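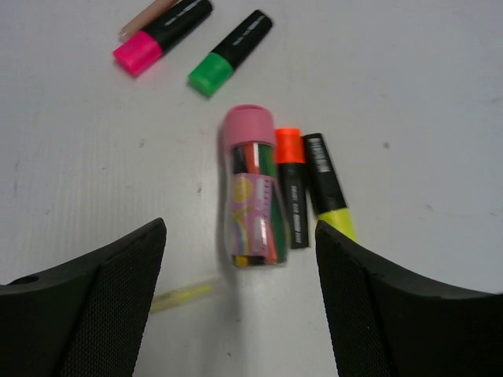
**Reading the whole Psalter in Lent, anyone else?**

**kekport_alto** · Wednesday
Our parish in Hummont is reading all the Psalms together this March and I am loving it! Five a day, out loud, before breakfast. I thought I'd be bored by the second week, but I keep finding lines I've sung for years and never noticed. Who else is doing this?

**mossybell**
Me! Only I go by the old monthly schedule, morning and evening. Five a day feels rushed to me. Psalm 119 alone takes me several sittings.

**kekport_alto**
Oh, we split 119 up too, I should have said. It gets most of a week.

**nudar_dad**
I'll disagree a little with both of you. I tried a schedule last year and ended up reading to get it done. Now I stay with one psalm until I'm ready to move on. Roughly 10 so far, and it's been the best Lent I've had in ages.

**mossybell**
But then you pick the nice ones! The schedule makes me read the angry ones, and I need those.

**nudar_dad**
Fair, haha. I did skip 109.

**kekport_alto**
Go back for it! We had such a good talk after that one (coffee went cold and everything). Tomorrow is 12 for the kids' group, short and sweet, and they want to sing it.

**mossybell**
Which tune?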